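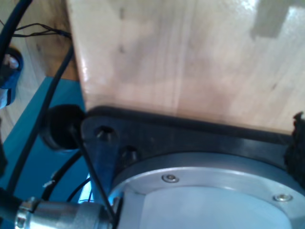

About Nastora

We write software that helps robot arms handle fiddly things. Cables, plugs, clips, small lids, bits of packaging that bend when you would like them to stay straight. If you have ever watched a robot arm pick up the same steel block all day and wondered what would happen if you gave it a piece of wet string, you already understand most of what gets us out of bed in the morning.

Nastora is a small company in Hisirel. We make two pieces of software, Koval and Brustach, and we help the people who use them. We don't build arms and we don't sell them. Customers come to us with the arm they have, or the one they are thinking of getting, and we work out together what it could be doing and what the software needs to know before it can do it.

How we started

Hnat Tkachenko wrote the first version of what is now Koval on his own, in the evenings, while he was looking after test equipment for a firm that made wiring for lifts. His job was to keep the test benches running. Each bench had a row of sockets, and somebody had to push a plug into each one, wait for a light, and pull it out again. He thought an arm could do that, borrowed one, and spent most of a winter finding out why it was so hard.

The arm could go to the right place every time. The plug couldn't! It would sit a little twisted in the fingers, or the cable behind it would tug it sideways halfway through the move, and then the arm would carry on pushing with great confidence at the edge of the socket. So Hnat stopped working on where the arm should go and started working on how it should behave once it touched something. That one change of direction is still the heart of Koval, and he still gets very animated when he draws it on the whiteboard for new people (bring a pen of your own if you want to join in, because he won't be giving his back).

The lift wiring firm became our first customer. They are still with us, and they have been very patient about being the first to find things.

Koval, our control software

Koval runs on the computer next to the arm. It takes a task such as "put this plug in that socket" and turns it into motion, many times a second, while reading the forces at the wrist and the position of the fingers. When the plug meets the socket, Koval feels for the edge, eases off, tilts a little and tries again, much as you would if you were reaching behind a desk to plug something in.

A task in Koval is made of short steps, and each step says what it expects to feel. "Move down until something pushes back" is a step. "Slide left while pressing lightly" is another. You can read a whole task on one page, and people who have never written a line of code can usually follow it and tell us where it is wrong. We love it when that happens. Some of our best fixes have come from people who knew the job with their hands and could see at once that we had the order backwards.

There are 44 of these steps in the library at the moment. We could have far more, but we would sooner have a short list that works on every arm we support, so a new step only goes in when we can't build the same behaviour out of the old ones. Arguments about this can last until lunch.

Brustach, our planning and recording tools

Brustach is the younger of the two. It began as a pile of scripts for looking at what had gone wrong, and it grew.

When an arm drops a part, there are a lot of possible reasons. The camera may have seen it in the wrong place. The fingers may have closed too early. The cable may have caught on something. Brustach keeps the camera pictures, the joint positions and the forces together on one timeline, so you can drag a slider back to the moment it all started to go off and see what each part of the system believed. The first time this worked properly we spent a whole afternoon just dragging the slider back and forth and shouting across the room.

It does planning as well. Before the arm moves, Brustach checks the route against what the cameras see and against the things they tend to miss, like the arm's own cables. Loose cable is a big subject with us. A plan that looks perfect on the screen can wind a cable round the wrist in three moves, so Brustach keeps count of how far each joint has turned and how much slack is left, and it will pick a longer way round if that keeps everything free. You can switch this off. We would rather you didn't.

For each grasp, it tries 256 ways of bringing the fingers in and throws out the ones that would hit something, strain the cable or end with the part facing the wrong way. Whatever is left gets a score. You can look at the scores, change what matters to you and run it again, and it is quick enough that people do play with it. We hope they will, as that is how you get a feel for it.

What the work looks like

A lot of our day is spent near an arm with a laptop open. Somebody changes a number, somebody else watches the fingers, and then we swap. Anyone who writes software for us also runs it on real hardware, including Hnat, and including people who joined to work on the website and thought they had got away with it.

Connectors keep us busiest. They are small, they are often partly see-through (which cameras hate), and there is always a cable on the end with ideas of its own. A camera near the wrist gives a close view of the fingers and the part together, and Koval uses that view to work out the angle at which the part is sitting before it tries to put it anywhere.
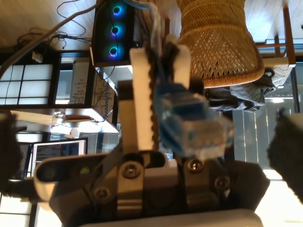 Close view of the gripper: a blue and clear plastic part, with its pale blue cable, between the cream-white fingers.

Getting from a view like that to "the part is tilted this much, turn the wrist that much" is the job of our perception code. Clear plastic is still the hardest thing we do. Light comes through it, the background shows through it, and edges come and go as the arm moves. We get round this by looking for the solid-coloured parts first, and then using touch to check the rest. If camera and touch disagree, touch wins, and the disagreement is saved in Brustach so that we can go back and look.

We test against mess on purpose. Things get left on desks, the light from the windows changes through the day, and chairs move. Software that only works against a plain grey wall is no use to anyone with a real room, so we let the room be a room and fix what breaks.

The people

There are 17 of us. Most of us write code, a few of us build and mend things, and two people look after customers full time, though they will both tell you that they end up writing code as well. We come from all over the place: machine tools, computer games, farming equipment, a violin workshop, several universities. The violin workshop turned out to be marvellous training for anyone who has to set a finger pad by feel.

We eat together when we can. In April we shut for a week and everyone works on something they choose. Past projects have included an arm that sorts buttons, a very slow chess opponent, and the slider in Brustach, so we take that week seriously even when it looks like we don't.

Who we work with

Most of our customers are small. They make wiring, instruments, hearing equipment, spare parts for boilers. Many have never had an arm before and some are a bit worried about it, and we like working with them very much. They ask good questions. One of them asked what Koval does if somebody just grabs the plug out of the fingers, and we went quiet, went away and wrote a step for it.

We also work with university groups, who get Koval and Brustach free for teaching and research. Nearly 70 student projects have used one or the other so far. If yours did and we haven't heard from you, please write and tell us what you made. We put the reports up on the wall by the kettle and people do read them.

How we like to work

We start with a visit or a long call, and we ask you to show us the job being done by hand. Please don't tidy up first. Then we ask for a box of the parts, including a few bad ones, and we try them in our own workshop. After that you get a plain written note saying what we think the arm can do, what it can't do yet, and how sure we are about each. Sometimes the note says you would be better off with a simple jig and no robot, and we will gladly sketch the jig.

If we go ahead, you get the whole task in Koval, in a form you can open and change. We teach your people to change it, too. We are happiest when a customer rings up to show us something they built themselves, and happier still when it does something we hadn't thought of.

What we are working on now

Soft cable is the big one. Koval is good at the plug end, and we want it to be just as good with the length behind it: laying it in a channel, threading it past a bracket, noticing when it has caught. There is an early version on our own arms and it is great fun to watch, though it still ties the odd knot.

We are also making Brustach easier to start with. The first screen has too many buttons, we know, and a new one is on its way. If you would like to try it early and tell us what annoys you, get in touch.

Come and see us

Visitors are welcome at our workshop in Hisirel. Write a few days ahead so that we can have an arm free, and bring something awkward in your pocket for it to pick up. School groups are welcome too, and mornings suit us best. Tea is always on, and the biscuits depend on who did the shopping.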